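Tumow three-drawer desktop parts cabinet, white
Stock code 638

I've wanted to list a little drawer unit like this one for ages, and the Tumow is the one I finally settled on after far too many evenings with samples all over my desk (and the dining table, and for one bad week the laundry floor). It's a plain white box with 3 drawers stacked one above the other, made to sit on a bench or tabletop beside whatever you're working on.

The bit I like most is the front. Each drawer has a shallow curved lip along its front edge, so you hook a finger in and pull – no knobs to snap off, no little brass handles catching your sleeve. I keep the stuff I reach for all day in the bottom drawer and the fiddly odds and ends up top where I can peer in at them.

Colour: white only for now. Gourlay have promised us a grey in December and I'll put it up as soon as it lands. 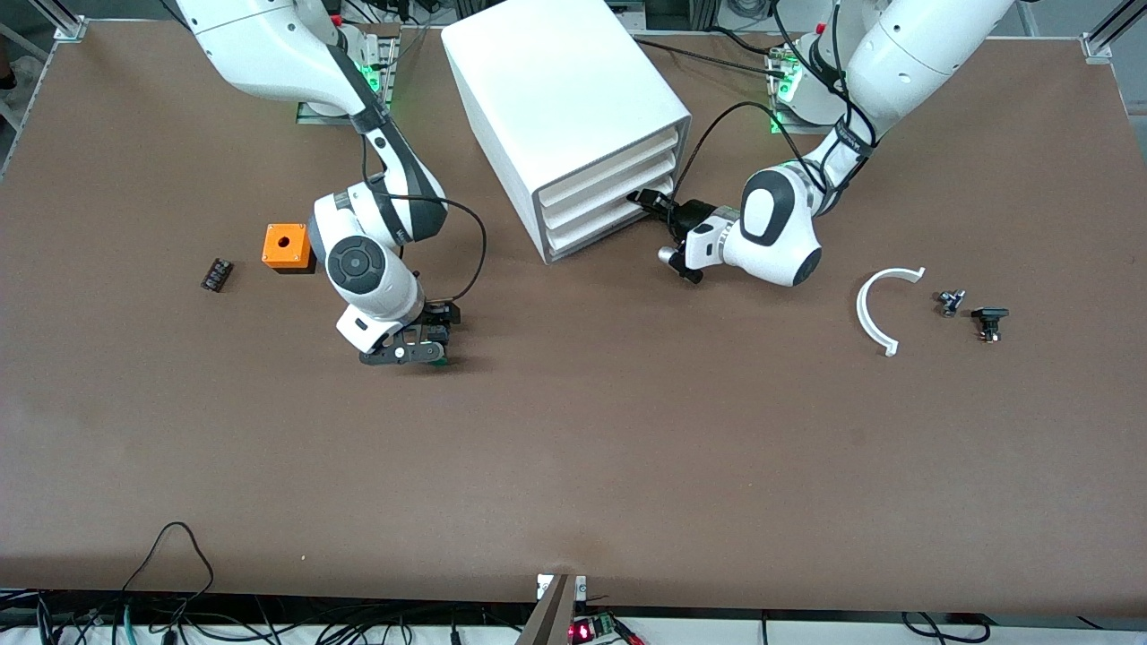
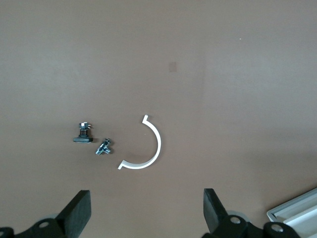
Florham Workshop Storage – Small Parts Team

What goes in it? Whatever rolls off your bench, basically! Levelling feet, nuts, little metal fasteners, white plastic clips, terminal blocks with all those tiny screws. I had mine sorted by size to start with and gave up after a fortnight. Now it's sorted by job and I'm much happier.

If you've got a brown benchtop like the one in the photos, do yourself a favour and tip your bits out there before you sort them. White plastic shows up beautifully on it. Black feet are fine too, but I still lose the odd washer on mine at home.

A few people have asked whether the Pirnard divider trays fit. They do, two to a drawer, and they're sold separately under code 337. You'll want to slide them in at a bit of an angle and then drop them flat – it feels wrong the first time, but they go.

Cleaning is a damp cloth and that's it. Please don't use solvent on the drawer fronts, I've done it and they went cloudy.

Orders over 800 units go through the trade desk, everyone else can just add to cart. Local pick-up is free, ring the bell at the side door.

Page updated 21 November 2023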